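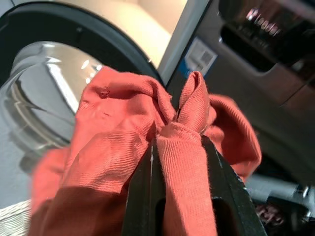

Yorath Laundry Liquid for Colored Cotton

Yorath is a concentrated washing liquid for colored cotton clothes and home textiles. It is made for persons who wash at home several times per week and want that the red, orange and dark blue pieces keep their color for a longer time. The liquid contains no bleach and no optical brightener. The smell is light and goes away when the laundry is dry.

How to use
Put one cap of liquid in the drawer of the machine for a normal load. For heavy dirt, use one cap and a half. Please wash new cotton separately the first 3 times, as it can still lose some dye. We recommend 30 degrees Celsius or the "cold" program. For hand washing, half a cap is enough for one basin. Rinse well and do not leave the pieces in the water overnight.

Not suitable for
Wool, silk and leather. For wool and silk please see our product Isow, which has a milder formula.

Sizes
Bottle, 1,000 ml
Bottle, 2,000 ml
Refill bag, 4,000 ml

The refill bag fits both bottles. The cap is not included with the bag, so please keep your old one.

Storage
Keep the bottle closed and away from frost. If the liquid became thick in a cold room, let it stand in a warm place for a few hours and then turn it slowly. It can be used as before. Keep out of reach of children. In case of contact with eyes, rinse with much water.

Delivery
Orders received before 2 p.m. leave our warehouse on the same working day. The refill bag is at the moment out of stock and will be available again in August. Shops which want to order full cartons can write to the sales office of Flondex, our distributor.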